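Household Textiles, Unit 3: Caring for Cloth at Home
Course handout, Masten Evening School

Read this before the session. Bring one item from home that has shrunk, faded or stretched, with its care label if it still has one.

Fiber first

Most laundry mistakes start with not knowing what the cloth is made of. Cotton and linen come from plants. They take up a lot of water, stand up to heat and get stronger when wet. Wool and silk come from animals and get weaker when wet, so they should be squeezed and never wrung. Polyester and nylon take up very little water, dry fast and can melt under a hot iron. Viscose is made from wood pulp, and it loses a good part of its strength in water.

Blends should be treated according to the more delicate fiber. A shirt that is mostly cotton with some silk in it gets washed as silk.

If the label is gone, look at the cloth before you test it. Pull a thread from an inside seam and untwist it. Short, fuzzy fibers suggest cotton or wool. Long, smooth ones suggest silk or a synthetic. We will do burn tests in class over the sink, with tongs. Please do not do them at home.

Weave and knit

A woven cloth has two sets of threads. The warp runs the length of the loom and the weft crosses it. Woven cloth has little give along either set of threads and a good deal along the diagonal, called the bias. A knit is made of loops and gives in every direction, most of all across the width.

You need to know this for drying. A heavy knit hung by the shoulders will grow longer under its own wet weight. Dry it flat. A woven tablecloth can go over a line, but hang it with the threads straight up and down. If it dries while pulled on the bias it may never lie square again.

Washing

Sort by color, then by weight. Towels washed with thin blouses rub them and wear them out. Close zippers and turn dark items inside out.

Use less detergent than you think. Soap that does not rinse out leaves cloth stiff and gray, and most people blame the water. In the Stindadix test swatches you will be given, the stiff one and the soft one are the same cotton. The stiff one had a double dose of powder for 16 washes.

Washing machines at home are usually overfilled. Leave a hand's width of space at the top of the drum.

Spin speed: 600 turns a minute is enough for wool on a wool program. Cotton sheets can go much higher. A fast spin presses creases into linen, and they take a long time to iron out.

Stains

Cold water for blood, egg and milk. Heat sets protein stains. Grease needs detergent put straight on the spot and left for a while before washing. For tea, coffee and red wine, rinse soon and wash as hot as the label allows. Always try a stain remover on an inside hem first - some of them lift the dye along with the stain.

Folding and storing

Cloth should be fully dry before it goes in a closet. Press the back of your hand against the thickest seam. If it feels cool, it is not ready.

Fold on the thread line where you can. Matching corner to corner keeps the weave square and spreads the strain along the crease. A diagonal fold puts the crease on the bias, and cloth kept that way for months can pull out of shape there. For short periods it does no harm, and napkins are folded that way all the time.

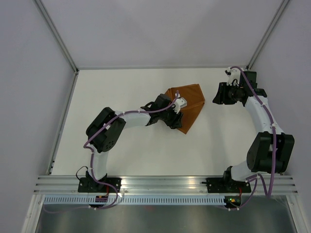 Sekar Sumampouw wrote in the margin of last term's handout that her grandmother refolded the good linens every August, moving each crease over by a few fingers so the threads never broke in the same place. I have added this to the unit. Creases are where stored linen wears through, and changing them once or twice a year is worth the trouble.

Large pieces can be rolled on a cardboard tube covered with clean cotton. Avoid plastic bags for long storage, and keep wool in a closed box after washing it, as moths prefer cloth with traces of sweat or food.

For the next session

Read pages 16 and 17 of the Khoo reader, on care symbols. Write down the symbols from three labels at home and what you think they mean. Questions about the reading go to Azlan Raju, who has spare copies.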